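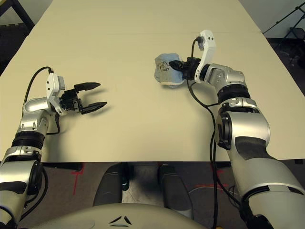

Which cloth should be used on a fresh spill at the packing tables, and where should it be kept? A blue microfibre cloth, folded and kept at the far side of the table, well clear of the working area.

The answer above is the wording agreed under item 3 and will be placed at the head of the revised table care sheet.

Minutes, Table Surfaces and Cleaning Group
Rokard building, ground floor meeting room
July 4, 2018

Present: Zdeňka Hudec (chair), Vojtěch Charvát, Melati Ismail, Oleksandra Nazarenko (minutes)
Apologies: Jovita Tlapale

1. Minutes of the previous meeting

Accepted with one correction. Under item 4, "scouring pad" should read "dry cloth". Scouring pads have not been permitted on the pale tops at any point.

2. Actions carried forward

2.1 VC to obtain a price from Bednárik for replacement table tops. Received. The price holds until November. No order to be placed at present.

2.2 MI to check the cloth stock. Done. There are 200 cloths in the store, all of the blue type with the pale edging. Older white cloths have been withdrawn and moved to the workshop.

2.3 JT to rewrite the section on sticky liquids. Draft circulated before the meeting and taken under item 3.

3. Spills on pale table tops

JT's draft was read through. It separates spills into single pools, streaks and scattered drops. VC asked whether the third class was needed. MI said that drops are the ones left behind, as the person cleaning goes to the largest mark first and the small ones dry on. Orange and yellow liquids were given as the usual case, and a pale surface shows the residue at the next shift.

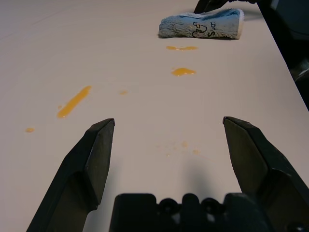
It was agreed to keep all three classes and to set the order of work as follows.

Small outlying drops are lifted first, by pressing with a flat part of the cloth.
Streaks are then taken along their length, from one end to the other, in a single pass.
Pools are covered with the cloth and left to soak before any wiping.
The cloth is turned to a clean face between each class.
The whole top is wiped last with a second cloth, damp, and then dried.

ZH noted that wiping a streak across its width spreads it over a larger area and should be stated as a fault in the sheet. Agreed.

VC raised the seam in the table top. Liquid that reaches the seam is not removed by a flat wipe. The draft will gain a line asking for a folded edge of cloth to be run along the seam. VC to supply the wording.

4. Condition and marking of cloths

4.1 MI reported that cloths with long pile take up more liquid than the short pile Kilo cloths tried in the spring, but hold crumbs and need shaking out before washing. The long pile cloths will remain the standard issue.

4.2 Folding. Cloths are at present returned to the tables in any state, some folded and some in a bundle. A bundled cloth has no clean flat face to work with. MI proposed folding in half twice, blue side outwards.

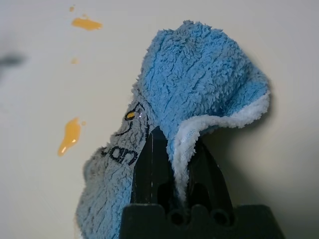

ON asked whether the outward side mattered, given that both sides are of similar pile. MI replied that the purpose is only to have one fold used throughout. Agreed on that basis.

4.3 Marking by hand. Some cloths carry a table reference in pen. The ink fades with washing and the reference soon becomes unreadable. ZH asked that pen marking cease. Cloths will be held as common stock and not assigned to tables. Those already marked stay in use until worn.

4.4 Washing. No softener. It coats the pile and reduces take-up. The Drutetti powder is acceptable at the dose printed on the tub. MI to fix a notice to the machine.

5. Care sheet

The sheet will run to 2 pages. Text to be set large enough to read from a standing position. JT to issue the second draft with the changes under items 3 and 4. The present sheet stays in force until then.

6. Any other business

VC asked for the small bin to be moved back to the end of the packing tables. ZH to arrange.

Actions

JT: second draft of care sheet, including order of work and fault note.
VC: wording for the seam.
MI: notice on washing, folding guide for the store shelf.
ZH: bin.
ON: circulate minutes to all shifts.

Next meeting: date to be set by ZH when the second draft is ready.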